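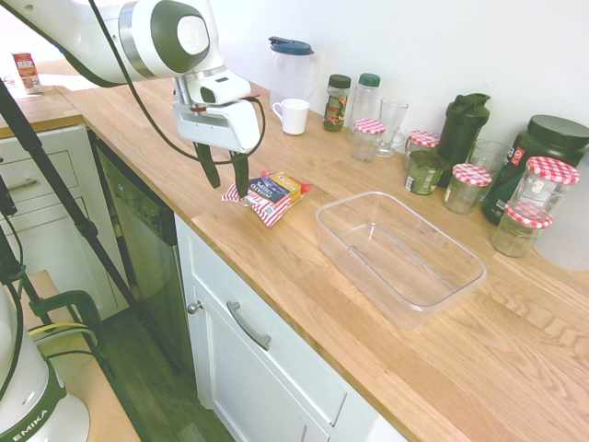 What is the Lesmont Fiber Collection?
The Lesmont Fiber Collection is a set of plant and animal fiber samples kept for research in materials science. It holds 987 samples, most of them flax, hemp, wool and nettle. Each sample is stored with a record of its origin, its treatment and the tests carried out on it.

Who may request samples?
Requests are accepted from researchers at universities, public laboratories and nonprofit institutes. Graduate students may apply with a letter from their supervisor. Companies may apply if the results will be published. High school classes are not eligible for loose fiber but may ask for a mounted teaching set.

How do I submit a request?
Complete the request form and send it to the collection office. The form asks for the sample numbers, the amount needed, the planned tests and the name of the person responsible for the material. Incomplete forms are returned without review.

How long does a request take?
Most requests are answered within 17 working days. Requests for fiber from the Radulović series take longer. Only small amounts of that series remain, and each request is reviewed individually by the curator, Nazma Bhattacharjee.

How much material will I receive?
The standard amount is 70 milligrams per sample. Larger amounts of common flax and wool are available on request. No more than 31 samples may be included in one shipment.

Are the samples treated before they are sent?
Fibers are sent as they were received by the collection unless the record states otherwise. Samples marked "W" were washed in distilled water and air dried. Samples marked "S" were degummed or scoured, and the method is given in the record. Users who need a different treatment must carry it out themselves and report it.

How should fibers be stored?
Keep them in the paper envelopes provided, away from direct light, at normal room temperature and moderate humidity. Moisture changes the strength and stretch of natural fibers, so humidity should be noted at the time of any tensile test.

May I compare my results with those in the records?
You may, with care. Tests made before the move to the Werby building used a longer gauge length, and their strength values should not be set beside later ones without correction. The gauge length is listed in the last column of each record.

What is the Maltico index?
It is the collection's own scale for the evenness of a fiber along its length. A low value means that the diameter changes little. The index does not measure strength.

Must unused material be returned?
Unused fiber from the Radulović series must be returned. All other material may be kept or discarded. It may not be passed to a third party without written permission.

How should the collection be cited?
Give the name of the collection and the full sample number, including any letter. Please send one copy of the published work to the office.

Is there a fee?
There is no charge for the samples. Users outside the United States pay the cost of shipping and any customs duty.

Page last reviewed: 2020-11-03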